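The Small Red-Fronted Cabinet and Other Things I Refuse to Give Up

By Felicja Olszewski

I own too many small containers. I know this because I moved apartments in July, and when I unpacked the boxes marked KITCHEN, three of them turned out to hold nothing but things meant to hold other things. Tins, cups, jars, a sugar bowl with no lid, a tiny metal pail I bought with party favors in mind (there was never a party). My friend Bríd Hegarty, who had come over to help and had been very patient up to then, sat down on the floor and asked me what any of it was for.

I didn't have an answer ready. I do now!

It started with the pail. It's stainless steel, cylinder-shaped, with a thin wire handle, and it's the kind of thing stores sell you in spring with a chocolate egg inside. For a week after the move it sat on the counter and collected whatever was in my pockets: keys, a button, two receipts, the allen wrench from the bed. By the end of the week I noticed I hadn't lost my keys once. I lose my keys the way other people lose umbrellas, so this got my attention.

So the pail stayed, and then it needed something under it, as metal on a counter makes a noise I can't stand before coffee. I had a round red coaster left from a set that came apart years ago. It turned out to be a nice fit, and the red made the pail look like I'd meant it to be there. That was the moment I got carried away.

Next came pens. I've bought proper pen holders, including one very heavy ceramic one from Michalski, a shop near my old place that I still miss terribly, and every one of them ended up full of dead pens and a single knitting needle. Now I use a red plastic party cup. I can hear you groaning. But it weighs nothing, I can carry it to the table or the couch, and when it gets grubby I take a fresh one off the stack and feel as if I've cleaned the whole house. It holds a marker for labeling leftovers and that's about all I ask of it.

Then there's the little wooden cabinet, which I love beyond reason. It has a pale wood frame and a red front with a round wooden knob, and I found it at a yard sale where the woman wanted 5 dollars for it and looked sorry for me when I didn't bargain. Stamps live in it, and birthday candles, and the spare fuse. I've been told by Bogdan Adamczyk, who builds actual furniture and has opinions, that the knob is too big for the front. He's right. My hands are cold all winter and I like a big knob.

Bogdan was the one who talked me out of buying a storage system, though, so I forgive him. I had gotten as far as putting a modular set in my online cart – 300 dollars' worth of matching trays and dividers – and I called him to ask whether it would fit my counter. He asked what I was going to put in it. I said keys and stamps. There was a long pause, and I closed the tab.

I did try doing it the tidy way for a bit. Hanna Kaczmarczyk, a neighbor of mine, keeps everything in clear boxes with printed labels, and her cupboards are a joy to open. I borrowed her label maker and labeled everything I owned, including a bowl, which I labeled BOWL. Within a month the labels were curling and I was still walking straight past them to drop my keys in the pail. Some people read their kitchens and some of us go by color, I guess. Red means small stuff. Gray is the wide bowl, for onions and garlic. Stripes are for anything I plan to deal with later.

The other thing I'd recommend, if you're short on counter like I am, is to put your everyday bits on a cutting board. I use a big white one. When I need the room I can slide the whole business over in one go, pail and cup and all, and slide it back after supper. It does mean you need a second board for chopping, and I went without one for longer than I'd like to admit (I sliced a whole Stollen on a dinner plate at Christmas, and the plate has the scars).

Bríd came by again last week. She hung up her coat, walked into the kitchen, and dropped her own keys in my pail without even looking. Then she asked where I'd gotten it, and whether they came any bigger.

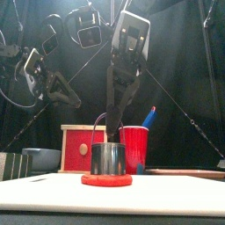
Pail on its red coaster, with the party cup and the little red-fronted cabinet.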